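Wimbridge Tenants' News – August

Laundry room, bike shed, and other stuff

Quick one this month, sorry. Lots going on and the printer wants this by 4.

Laundry room first. The new dryers are in at the Plakik Street end. Same card as before, no need to swap. Old cards with the green stripe still work but you can't top them up online, only at the desk. Price per load stays where it is till the end of the year. Please clean the lint screen. Every time. One was so packed last month the repair guy charged us for a second visit.

Door code has changed too. It's not printed here for obvious reasons – ask at the desk or look at the slip that went under your door. No slip? Call the office, extension 909.

Bike shed. We have 14 bikes with no tag on them. Tags are free, pick one up at the desk. Anything untagged at the end of August goes to the Nechyporuk Avenue repair shop, who fix them up and pass them on to kids in the neighborhood. Two of them look like nice bikes so somebody must be missing them. Trailers and strollers need a tag too, people forget that.

Water shutoff. Building C only, 9 a.m. to noon, date will be on the lobby board as soon as the plumber confirms. Fill a pitcher the night before. The water may run brown for a few minutes after, just let it go.

Courtyard money. The plant sale and the bake table together brought in $3,172, which is way more then last year. Thank you to everybody who baked, hauled, swept up or just bought a tomato plant. The first chunk goes to the two benches by the Prunura Road gate, the rest to soil and a new hose reel. If you have opinions on the benches (backs or no backs??) there is a sheet taped up by the mailboxes.

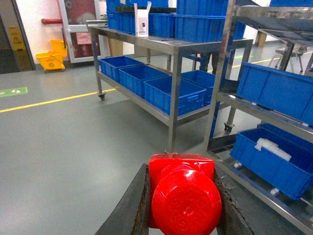 Red plastic part, with the steel cart behind.

Recycling. Blue bins are for paper and cardboard, flattened please. Pizza boxes with grease go in the trash. Hard plastics go in the yellow bin, and take the lids off bottles first. Batteries and light bulbs never go in any of them, theres a box for those next to the desk.

Lost and found: one gray kid's sneaker (left), reading glasses, a casserole dish with a lid that doesnt match. Desk has them all.

Next issue in October. Send items early – short is good.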